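Hjaltested Skating Club
Minutes of the members' meeting, June
Place: upstairs room at the Jerport ice hall
Start: 18.30

Chair: Skarphéðinn Hafstein. The secretary wrote these minutes. Apologies were received from two coaches who were with the juniors at the summer camp.

1. Opening and previous minutes

The chair opened the meeting and asked if there were remarks on the minutes from the spring. One parent pointed out that the name of the synchro team was written wrongly in two places. It will be corrected. With this change the minutes were approved.

2. Ice time for the autumn

The hall has sent its proposal for the autumn. The club is offered 78 hours until the winter break, which is less than we asked for. The early morning hours are the same as before, but the evening hour for adult beginners is moved to 21.15. Several adults said that this is too late for people who start work early. The chair will write to the hall and ask if the adults can exchange with the hockey veterans, who have earlier said that they do not mind a late hour.

It was also discussed whether the youngest group should share the ice with the group above. The coaches are against it, as the small ones need the whole short side for their falling and getting up. Decided: no sharing for the youngest group this autumn.

3. Loan skates

The club owns many pairs in the small sizes and too few in the sizes between. A child who comes for a trial lesson must sometimes skate in boots which are one size too large, with two pairs of socks. The meeting agreed that this is not good for the ankles or for the wish to come back.

There are two offers. Tolleo offers used pairs, ground and checked, for 2000 euros in total. Fisex offers new pairs for 3000 euros, but a smaller number of them. After some discussion the meeting voted for the offer from Tolleo, with one vote against. The person who voted against asked to have it noted that used boots are already shaped after another foot. 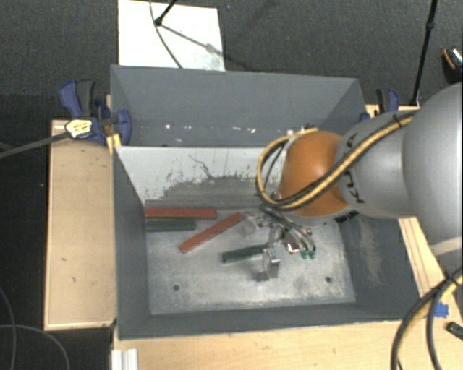
Reading time: 3 minutes

4. Free places for families with little money

The chair reminded the meeting that the club has had free places for three seasons now. Last season not all of them were used. It was believed that families do not know about them, or that they do not like to ask. The form today requires a letter from the employer, and many find this unpleasant.

Decided: the letter is removed from the form. It is enough that a parent signs. The information shall also stand on the first page of the autumn leaflet and be sent to the school nurses. The sum of 600 euros is set aside for test fees and dresses for these skaters. A proposal to print the names of the receivers in the annual report was rejected by all.

5. Competition dresses and music

A question was raised whether the club should have rules for dresses at the club competition. Some parents feel that it has become expensive and that the children compare. Others said that the dress is a part of the joy. No rule was made, but the coaches will tell the parents in the beginners' groups that training clothes are fully accepted.

Music shall be delivered one week before the competition. Last time four skaters brought it on the same morning and the warm-up was delayed.

6. Other matters

a) The lock on the girls' changing room is still difficult. The hall has been told again.

b) A member asked if skate guards can be sold in the café. The chair will ask.

c) The trip to the competition in the neighbouring town goes by bus. Skaters under ten years must have an adult with them.

d) The box with lost mittens will be emptied at the end of the month.

7. Next meeting

The next meeting will be held after the first training week of the autumn, in the same room. Matters for the agenda are sent to the secretary in good time.

The meeting was closed at 20.10.

Minutes checked and approved by Skarphéðinn Hafstein, chair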